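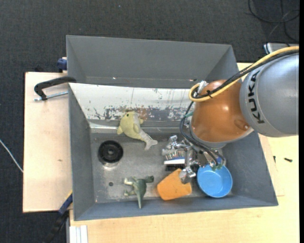

How to sort out the kitchen drawer, the odds-and-ends box and that one cupboard

April 21, 2018

I love this job. I know plenty of people put it off for years, but give me a wet afternoon, a pot of tea and a cupboard that sheds plastic lids whenever you open it, and I'm happy! This guide covers the way I do it at home, which I've changed bit by bit since we moved into the flat in Nultport. It works for kitchens, but I've used it on a shed and on my desk too.

You'll want a free table or a clean patch of floor, a damp cloth, a roll of masking tape, a pen, and three boxes or bags. A tape measure helps later on. Set aside an afternoon for a normal kitchen, and don't start after supper (I did that once and we had breakfast standing up).

Step 1. Pick one spot and empty it completely

One drawer, or one shelf, or one box. The first time I tried this I pulled out the whole kitchen at once, and by four o'clock there were saucepans in the hall. Start with the place that annoys you most, as you'll feel the difference the very next morning.

Take everything out. Everything! The corn holders, the birthday candles, the key that fits no lock in the house. Wipe the inside while it's empty and leave it open to dry.

Step 2. Group like with like

Put things in heaps on the table. Don't decide yet what stays, just heap. Bowls with bowls, pegs with pegs, batteries with batteries. When I did our big drawer in February I found 25 teaspoons, which explained a lot about the state of that drawer and nothing at all about why we never had a clean one.

Some things won't belong with anything. Give them a heap of their own and carry on, because stopping to think about a single curtain hook is how the afternoon disappears.

Step 3. Go through each heap

Now use your three boxes. Mark them Keep, Move and Give. "Move" is for things that are perfectly good but live in the wrong room, such as screwdrivers, plasters and dog leads. Broken things go straight in the bin or the recycling.

I ask myself when I last used a thing, and if I can't remember the meal or the day, it goes into Give. I make exceptions for anything to do with Christmas and for my jelly mould, which comes out every few years and is worth every inch of shelf.

With bowls and tubs, match each one with its lid before you keep it. Lids without tubs can go. Tubs without lids are handy for keeping small things together inside a drawer, so hold on to a few of the shallow ones.

Step 4. Measure before you buy anything

This is where I used to go wrong. I'd come home with a lovely set of dividers and find they stood a finger's width too tall for the drawer to close. Measure the inside of the drawer, front to back and side to side, and then the height with the drawer shut as far as your hand allows. Write it on a strip of masking tape and stick it under the drawer, where it'll be waiting next time.

Our deep drawer is 80 cm wide, and I split it with cut-down shoe boxes for a whole year before I got proper trays. The shoe boxes were great! I only changed them when one met a leaking bottle of soy sauce. The trays I have now are the Lasard ones with the low front edge, but any tray that fits will do the job.

Step 5. Put things back by how often you use them

Daily things go at the front and between hip and shoulder height. Weekly things go behind or just below. The fish kettle can go on top of the cupboard with the picnic rug.

Try to store things near where you use them, too. Mugs by the kettle, oven gloves by the oven, tea towels by the sink. I had our mugs on the far side of the room for ages, simply because the people before us had left a hook there.

Heavy dishes go low down. Stack bowls by size with the biggest at the bottom, and stop at four or five, or you'll never bother to get the bottom one out.

Step 6. Label it, even if you live alone

A bit of masking tape on the front edge of each tray is plenty. Write what goes in it and leave it for a fortnight. If you keep putting the scissors in the tray marked "string", change the label. The label should follow your hand.

Once things have settled you can make nicer ones. Mine are written on card with an Irerel pen, mostly for the fun of it.

Step 7. Empty the Give box the same week

Put it by the front door, or in the car if you have one. A box that goes back in the cupboard "for now" will still be there next spring. Ring the charity shop first if you've got electrical things, as many can't take them.

Keeping it going

I do a five-minute tidy of one drawer while the pasta boils. That's enough for most weeks. The odds-and-ends box gets a proper going-over twice a year, and I'm always a bit pleased by what's in there. Last time it was the spare bike key and nearly a full box of drawing pins.

Next up is the cupboard under the stairs. I've bought more masking tape.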